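Planning the Second Sorting Table: Gallery

Gaster project, page updated 3/16/24

We are a small group at Piltska, and this year we must decide if we buy a second table with two robot arms, or if we improve the one we have. Ursina Leitner asked me to collect some pictures for the people who will read the budget and who do not visit us often. I added short notes about the costs.

The task is simple to explain: markers and highlighters go into plastic bins. For the budget it is a good task, as the material is cheap and can be bought in any office shop. In July we paid 822 francs for bins, pens, lamps and spare cables together. The frame and the mounting plates are a bigger question. Dreßler offered us a frame for 1,563 francs, with delivery in eight weeks.
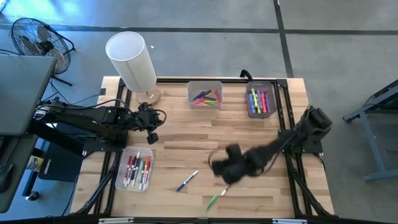
Two arms share one wooden table, each on its own mounting plate. A second table would need the same plates again.
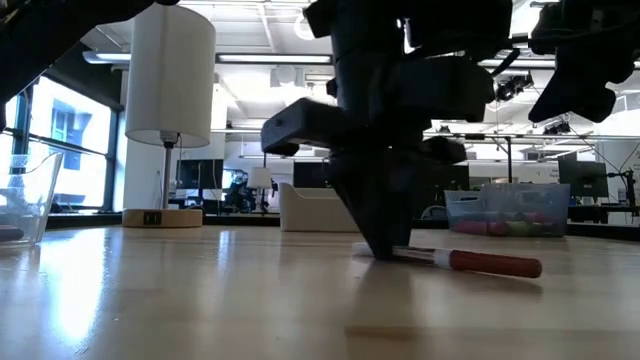
One gripper at a pen-like tool, seen from low over the table. Fingers are a wearing part, so we plan 22 spare pairs for the two tables.

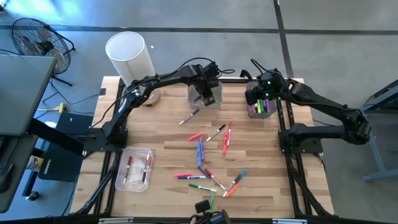
Many markers still on the wood, and both grippers at the back bins. Please look also at the floor beside the table, where the cables need a better channel.

What we ask for

1. One frame from Dreßler, with mounting plates for two arms.
2. Spare fingers, ordered together with the frame to save the second shipping.
3. A cable channel for the floor. Valentin Gasser has measured the length already.

The arms themselves are in a separate request, written by Verena Hofstetter. Questions about the prices please send to me, Andri Widmer.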